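Home Research Publications Facilities Contact

4. Planning Equipment Purchases in Simulation

We were eager to see how far a small lab could get with its shopping list before spending anything on hardware. The Horton project gave us a good reason to try. We needed a mobile arm for household tasks, cameras to go with it, and enough computing power to run both, and we had one purchasing round in which to get it right. Figure 3 shows three views from the simulated home we used while drawing up the plan.

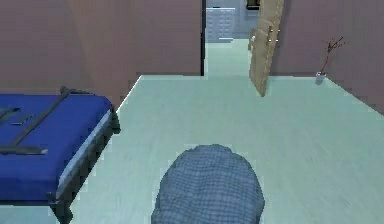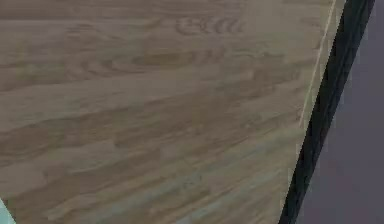
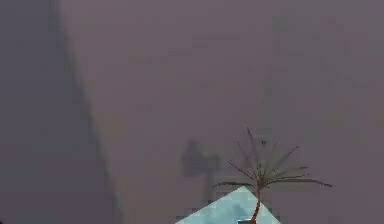 Figure 3. Simulated views used in the planning study. Top: bedroom with an open doorway. Middle: wooden tabletop. Bottom: small palm-like plant against a blurred background.

4.1 What the renderings told us about cameras

Our first draft of the budget put most of the sensor money into a single high-resolution camera. Working through views like those in Figure 3 changed our minds, and it was exciting to watch the plan shift in a matter of hours! The middle view is almost all wood grain. A camera pointed like that has plenty of pixels and very little to work with, so we moved part of the money toward a second viewpoint. The bottom view raised a different question. Narrow leaves are thin targets with gaps between them, and we wanted the quote to include a depth sensor that the supplier would let us test on thin objects before payment.

We also learned to be careful about what a simple rendering can support. Stair-stepped edges and flat shading are fine for comparing camera placements, but we would not choose a lens from them. Lens choice was left open in the order and listed as a separate line.

4.2 Reach, base and floor space

The top view was the one we came back to most often. A bed, a partly open door and a vase of twigs by the wall already raise most of the questions a buyer should ask: how wide the base may be, how far the arm must extend over a mattress, and whether it can be tucked in when passing through a doorway. We wrote these down as plain requirements and sent the same sheet to both suppliers, Clilmont and Grevero. Having 2 quotes against one sheet made the comparison wonderfully easy. The Grevero arm had the longer reach, while the Clilmont base was narrower and came with spare wheels.

4.3 Budget and schedule

The planning runs used 39 room layouts, and the camera comparison drew on 3,798 rendered views. All of it ran on a workstation we already owned, so the only new cost at this stage was staff time. We set aside eight weeks between the final quote and the first day of testing, with delivery planned for May. Mounting plates and cables have their own line in the budget. We had left them out of an earlier order and lost time to it.

The requirement sheet follows the Tkachenko template, with one added column for items that simulation could not settle. Gripper wear, battery aging and noise all went into that column, and each will be checked during the trial period written into the purchase terms.

Horton Project | Contact the authors | Copyright, all rights reserved | Back to top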